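Section 4: Pasting and hanging

Posted Tuesday, March 2, 2021, by the Stititz workshop desk

Read this section to the end before you open the paste. It assumes you have stripped the wall and filled the worst of it, as set out in section 3. If you skipped the filling because the paper is sold as "forgiving", go back and do it. We have hung a lot of forgiving papers and they all show a screw hole by the second evening.

4.1 Before you mix

1. Check that every roll has the same batch number. The shop will tell you that batches match these days. Unroll two side by side in daylight and decide for yourself.

2. Find out which sort of paper you have. Paste-the-wall papers hold their size when damp. Older papers and most lining papers swell, and need to soak before they go up. The symbol on the label should settle it, but labels get swapped, so wet a scrap and measure it before and after.

3. Clear a flat surface longer than your longest drop. A folding pasting table is the usual advice. Ours wobbles and is too short for a tall room. A hard floor with a clean sheet over it does the job just as well, if your knees are up to it.

4. Turn off the heating in the room and shut the windows. Leave both alone until the wall has dried.

Note: The calculator on the Brostmont leaflet told us we needed 10 rolls for our test room. It had ignored the pattern repeat altogether. Work it out with a tape and a pencil.

4.2 Mixing the paste

1. Measure cold water into a clean bucket. Use the amount on the packet for your weight of paper, and ignore the line that says "suits all papers".

2. Sprinkle the powder in slowly, stirring all the time. Tipping it in at once gives you lumps, and no amount of beating gets them out again.

3. Leave it to stand, then stir again. Packets claim anything from two minutes upwards. We leave it for 21 and have had no trouble.

4. Test it on an offcut. It should cling to the brush and spread without running. If it drips off in strings, add a little more powder to a cup of water and mix that in.

CAUTION: Many wallpaper pastes contain a fungicide. Keep the bucket away from children and pets, wash your hands before eating, and don't pour leftovers down the sink.

Ready-mixed tubs save you all this and cost a good deal more. The Tyagi tub went on evenly enough. We could find no difference on the wall between that and a cheap packet properly stirred, whatever the lid says about extra grip. 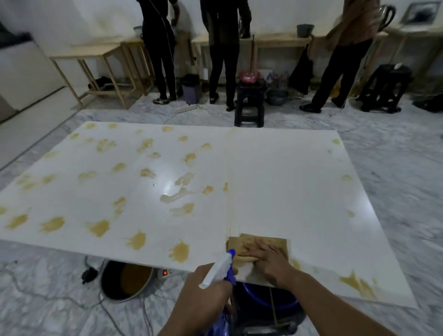

4.3 Hanging the first drop

1. Draw a plumb line on the wall with a weight and string, one roll's width from the corner less a little to turn. Don't trust the corner, the door frame or the window. Houses move, and builders were in a hurry.

2. Cut the drop with a hand's width spare at the top and the bottom. Mark which end is the top on the back, in pencil. Ink can bleed through.

3. For papers that need soaking, paste from the middle out to the edges, and take care that the edges get as much as the rest. Fold the ends in to the centre, paste to paste, without creasing. Soak every drop for the same length of time or the pattern will not line up.

4. For paste-the-wall papers, paste a strip of wall slightly wider than the paper. Work one drop at a time.

5. Offer up the top half, slide it to the plumb line, and brush out from the centre. Then let down the lower half and do the same.

6. Run the back of the scissors into the angle at ceiling and skirting, peel back, cut along the crease, and brush flat.

Note: Plastic smoothing tools are sold in most kits. The one in the Kirnino kit left shiny tracks on a matt paper. A soft brush costs little and hasn't marked anything yet.

4.4 Bubbles and seams

1. Leave small bubbles overnight. Most go down as the paper dries.

2. Any that remain can be slit with a sharp blade, fed with a dab of paste on a fine brush and pressed flat.

3. Wipe paste off the face of the paper with a damp sponge while it is still wet. Dab, don't rub. "Washable" on the label refers to the finished wall, and we would not lean on it too hard even then.

4. Roll seams lightly. Never roll a raised or flocked paper.

CAUTION: Switch off the power at the fuse board before trimming round sockets and switches. Foil papers must not be tucked behind the plates at all.

If a seam lifts after a week, see section 6. If the whole drop comes away, the wall was dusty or still had old size on it, and fresh paste alone won't cure that.

Stititz workshop guides. Questions and corrections: use the contact form, quoting guide 261. © 2021 Stititz. Back to top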